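Jumper gone huge after one wash, can I shrink it back?
Posted by Lejla Kelmendi, 19th May

Got a soft knitted top from Ondetti in October, wore it loads, washed it properly for the first time last week. Sleeves now past my fingertips. Label's gone so no idea what it's made of. Paid 490 kr so not keen to bin it. Hot wash? Tumble dryer?

dirnel_66
Don't hot wash it!! If theres wool in it you'll get felt. Cool water, squeeze in a towel, then lay it flat and push it back into shape with your hands. Never hang it. 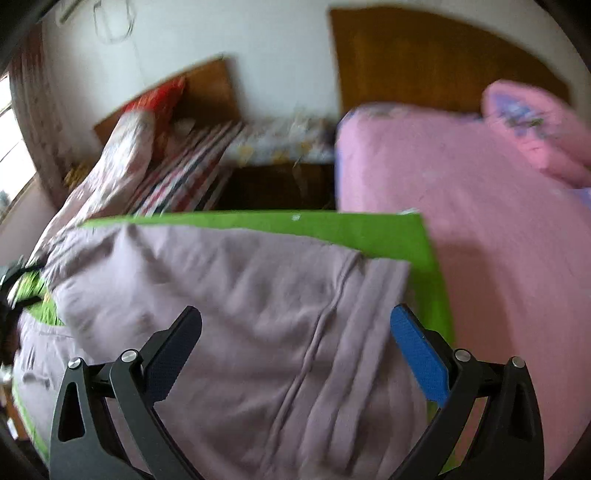
Pat the sleeves shorter bit by bit, and leave it overnight. Might need 2 goes. Worked on my Allport cardigan, mostly - cuffs still a bit baggy.

Omerović
Just stick it in the dryer, mine was fine

dirnel_66
Fine if it's cotton. She doesnt know what it is - ten minutes on low at most, and keep checking.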